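Small Parts Bench at Volmont Gets Its Own Sorting Corner

Friday, November 20, 2020

If you have walked past the back half of the Volmont workshop lately, you may have noticed that the long white table by the stockroom door looks a good deal more cheerful than it used to. The small parts that go into our repair and teaching kits finally have a proper place to be sorted, and those of us who spent a good part of September hunting for the right little connector could not be happier about it.

The setup is a simple one, with shallow yellow bins for keeping one sort of part away from another and a stainless steel tray for whatever is being laid out for the next kit. Wire harnesses, solenoids and round red circuit boards all have a spot now. Before this, a lot of it lived in envelopes and coffee tins (and, I am sorry to say, in a cardboard box marked "MISC, ASK HELMUT").
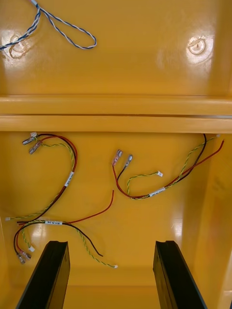

Helmut Bauerfeind, who really was the one you had to ask, has been with the workshop for 11 years and says the harnesses were always the worst of it. "You reach in for one and you come out with a bird's nest," he told me over a cup of tea, and then he told me several other stories about bird's nests which I will save for another week. His advice for anyone coming in to help is to lift a harness by its connector end or by the bundled part, lay it down loosely, and leave it be. Pulling on a loop to straighten it only makes trouble for the next person, and it is hard on the crimps too.

The new arrangement was Maribeth Dela Peña's idea. She runs our Thursday evening kit sessions and had grown tired of starting each one with half an hour of untangling. She asked for bins with a rim you can get your fingers around and nothing so deep that the small pieces disappear into the corners, and she got them. The tray gets a sheet of white paper in the bottom, a habit she brought with her from a job at Brinkmann, where she spent two years on the packing bench. Thin wires show up so much better against it, and a dropped crimp terminal doesn't go skating off to the far side.
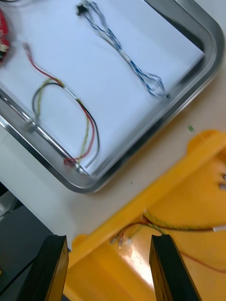

Page last changed: Friday, 4:10 p.m., by the Volmont web desk

Kits are still made up from the same printed list that hangs over the table, so please don't feel you have to learn anything new before you come and lend a hand. Take what the list calls for, put it in the tray, and have a second person look it over before it goes into the bag. If you find a harness with a connector that looks doubtful to you, set it aside with a note. Helmut goes through those on Monday mornings and he would much prefer a note that says "not sure about this one" to no note at all.

We have sent out more than 2741 kits since the program began, which still surprises me when I see it written down, and the next batch is for the winter course. That one leans heavily on the solenoids, so expect that bin to empty and fill again fairly quickly over the coming weeks. Maribeth would also like everyone to remember to keep the leads with the solenoid they belong to when lifting one out, as they do like to loop over their neighbors.
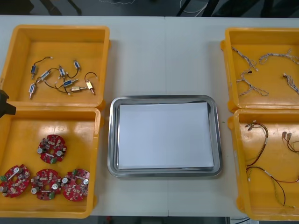

Volmont Workshop: Kits and Small Parts Team

A few housekeeping matters while I have you. The table is now for sorting only, so lunches, coats and the radio should go on the shelf by the window. Bins can be wiped out with a dry cloth once they are empty, but please don't use the spray, which leaves a film. And if you borrowed the good tweezers with the green grips, Helmut would love to see them again, no questions asked.

Kit sessions carry on every Thursday evening at the usual time, with room for 10 people at the benches. Newcomers are very welcome and so are old hands who have been away for a while. Put your name on the sheet in the hallway or leave word with Maribeth, and bring your reading glasses if you use them, for some of those labels are awfully small.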